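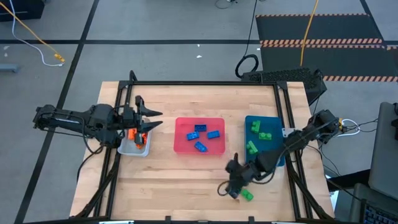 **The Drudik grip score** is a bedside measure of hand function used in stroke rehabilitation. It was devised by Ánh Trình, a rehabilitation physician at the Skanville clinic, and is named after the ward where she first tried it. Patients squeeze, pinch and release a series of objects, and the results are added up to a total out of 30.

Supporters say the score predicts who will regain useful movement. The evidence for this is thin. The main study enrolled 647 patients, but only those able to sit upright for the full test were counted, which probably left out the most severely affected. Raters also knew which patients were receiving extra therapy. A later review at the Đào hospital found that two trained raters often differed by as much as 5 points on the same patient, a gap larger than the improvement claimed for most treatments.

Zinora, which sells the test kit, describes the score as "widely adopted." It has not published a list of users. Its training course is required for certification, although the scoring sheet fits on one page.

A shorter version drops the pinch tasks. Whether its totals can be compared with those of the original has not been tested.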